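Gutport Town Ball Club

The Gutport Town Ball Club is an amateur baseball team based in Gutport, a river town with one stoplight and a ballpark that floods. I've kept the scorebook for a long stretch of the club's life and I've been asked to write up this entry for the league's history pages, so please forgive the parts where I sound like a fan. I am one.

Name and colors

The team has always just been Gutport. There was a push at one point to call them the Herons, and a few shirts were printed, but the name never caught on with the players and you'll only see it now on the back page of old programs. Home shirts are cream with green letters. Road shirts are green, and they've faded at different speeds, so the lineup on a sunny afternoon can look like a paint store sample card!

Ballpark

Home games are played at Zoubi Field, down on the flat ground below the grain road. It's 200 feet down the left field line before you hit the old livestock fence, which would be silly for grown hitters, so there's a ground rule: anything over the fence to the left of the light pole is a double. Visiting teams hate it. I've heard the rule argued in every inning there is, including one time between innings, when there was nothing to argue about.

Right field is deeper and slopes down toward the water. A ball hit into the corner keeps rolling, and most of the club's triples come from there. The park holds 1000 people if the kids sit on the bank, and it has been full exactly once, for the playoff game against Flultville.

The infield drains badly on the third base side. Bunting that way in spring is practically a team tradition (the ball just stops).

Style of play

Gutport teams run. They always have, even in the years when they probably shouldn't have. Fadi Nimri managed the club through its best seasons and he'd send a runner from second on almost any ground ball that got through, and he coached third base himself so he could do the waving. He also liked to bat his catcher leadoff, which got him some funny looks around the league, and I still think he was right about it. A catcher sees more pitches than anybody in the park, so why not let him see a few more?

Pitching has been thinner. In most seasons there's been one real starter and then whoever's arm felt good. The league plays two games on a weekend, so you can guess how the second ones went.

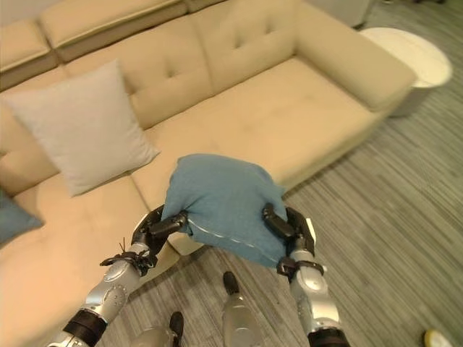

Blue cushion held between two robot grippers, beige sofa behind

The Flultville rivalry

Flultville is the next town upriver and the two clubs have met 166 times by my count, which includes the games called for darkness back before either park had lights. Flultville leads the series. I'd rather not say by how much, and anyway their scorer and I disagree on three of the early games.

The one everybody asks about is the playoff game. Gutport was down 9 to 3 going into the bottom of the eighth, and then came a walk, a bunt single down that soggy third base line, another walk, and a bases-clearing triple by Xóchitl Bautista that rolled all the way to the bottom of the slope. She scored on a wild pitch a minute later. Two more runs came in before the inning was done, and Gutport won it 10 to 9 in the ninth on a sacrifice fly with the runner from third sliding in under the tag. My scorebook page for that inning is hard to read, as I was standing up for most of it.

Bautista played second base and a bit of center field, and she holds the club record for triples. She later came back to coach the infielders and still throws batting practice when the regular guy's shoulder is bad.

Season and format

The league schedule opens in May and the playoffs run late, sometimes into October if the rain has been heavy. The top four clubs qualify. It's double elimination, so the team that comes up through the losers' side has to win twice in the final round, and Gutport has gone in from that side more often than not. The final is played at the park in Skorbridge, which has a proper press box and much better hot dogs.

Current status

As of May 2023 the club was back to a full roster after two lean years when it borrowed an outfielder from the junior team. The left field fence rule was up for a vote again at the league meeting and survived again. The scoreboard at Zoubi Field still won't show the number seven in the visitors' column, so when the other side gets to seven we hang a card over it.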